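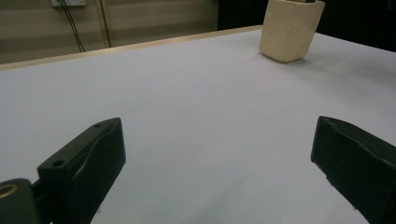

Fig. 1. Open fingers over a white tabletop, cup toward the back.

Handout for the October session: Good practice with the hand-held gripper

Okay, before anybody picks up a tool, read this once all the way through. It's short. I wrote most of it after last term's group at Clullordale, and Heriberto Arellano went over it with a red pen, so if a rule sounds strict it's probably his.

1. Start open, start clear
Every recording begins with the fingers open and plain table between them. Fig. 1 is what I'm after – you can see both fingertips, and the cup is well out past them. If your object is already between the tips when you hit record, stop and start over. I know it feels picky. The Ondum scripts look for that open moment to find the start of a run, and I've spent too many evenings trimming files by hand!

2. Clear the table, then clear it again
Phones, keys, coffee, your notes: all of it goes on the side bench. One object on the tabletop unless the task sheet says otherwise. Cables running down the wall at the back can stay where they are, but nothing with a cord gets set on the work surface itself.

3. Speed
Keep your hand under 200 millimeters per second on the approach. Nobody expects you to measure this while you work (please don't try). Practice with the metronome at the front desk until it feels boring, and then you're about right. Slow down more for the last bit before contact.

4. Squeezing
Close until the object is held and then quit closing. Chow, our oldest tool, has a stiff trigger and people tend to overdo it. Cups are the usual victims. If you hear a creak, open up, set the thing down and check it for cracks before you go again.

5. Fingers, yours
Keep your free hand off the table while the tool is closing. It's a small gripper and it still pinches. Long sleeves get rolled, lanyards come off.

6. Check before each set
Look at both fingers from the side. Tips level? Mounts snug? Give each one a gentle wiggle. If anything moves that shouldn't, the tool goes in the Tornico bin with a note, and you take another one. Don't tighten it yourself, even if you own a nicer hex key than I do.

7. Failed tries
Keep them. Mark them as failed on the log sheet and move on. After 3 failures in a row on the same object, swap partners and take a break.

For next time: work in groups of 2, bring one filled log sheet per group, and read section 2 of the course pack, the part on labeling. We'll compare sheets first thing.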